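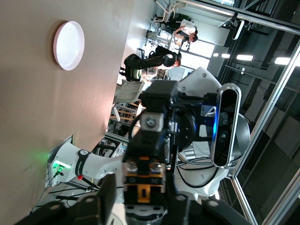
**¿Cuántas demostraciones hacen falta para que la política aprenda una tarea nueva?** Con el preentrenamiento de Prillumis, 20 por tarea; sin él, pedíamos 2,000.

- Empezar por ese salto, ¡es lo más bonito del trabajo! Dejar la cifra en pantalla y respirar.
- Método: etapa 1, datos variados sin etiquetas; etapa 2, ajuste fino con las demos. Misma red en las dos (Barua), solo cambia la cabeza de acción.
- Resultado: 61 % de éxito en tareas no vistas. Decir ya que falla más con objetos blandos, que lo van a preguntar.
- La cámara de muñeca aporta muchísimo en el agarre final (tabla 2, ir despacio).
- Si sobra tiempo: la ablación sin profundidad, que me encanta.
- Gracias a Clolska. Turno de preguntas.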